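A Treaty Needs a Vote

When the government of Skarno signed its security pact with Okon in July, the text ran to 199 pages. Members of parliament were given 2 days to read it, and they were not asked to vote. The foreign ministry says none was required. It is correct about the law, and the law should be changed.

Under the present rules, a treaty laid before the chamber takes effect after 14 sitting days unless members pass a motion against it. The government controls the calendar, so the government decides if such a motion is ever heard. Trevor Pickering, who led the opposition benches at the time, asked for a debate three times and was told the schedule was full. It was full of a bill on harbor fees.

I have no great quarrel with the pact itself. Skarno is small, its neighbors are not, and a promise of help from Okon is worth having. But the pact also lets foreign ships use the port at Gallville on terms set by an annex that has still not been published. People who live there learned of it from a newspaper in another country.

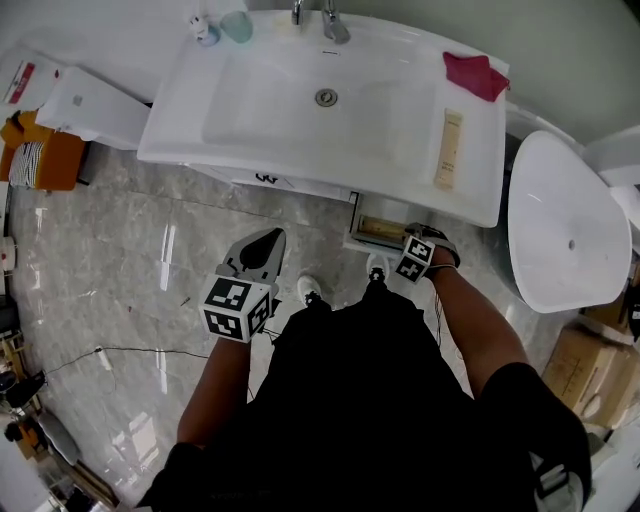
Vol. 14, No. 2

Supporters of the current system make one serious argument. Irén Simon, a former ambassador, has written that partners will not negotiate with a country whose parliament can throw out the result. Plenty of countries live with that risk. Their diplomats talk to legislators early, and they come home with agreements that survive a change of government. A pact approved by one cabinet can be dropped by the next, and Okon's negotiators surely know it.

Glenys Lougher's draft amendment is modest. It would require a recorded vote on any treaty involving troops, bases or ports, and it would let a closed committee see secret annexes before that vote. Emergencies are exempt for a short period. The petition behind it was opened by Tracey Dunmore in Gallville with 382 names, most of them from the streets nearest the docks.

The amendment is due for its first reading on Fri 16 December. The cabinet has not said how it will vote. Members who complained in the summer that they had been shut out should turn up and support it, including those who sit on the government side.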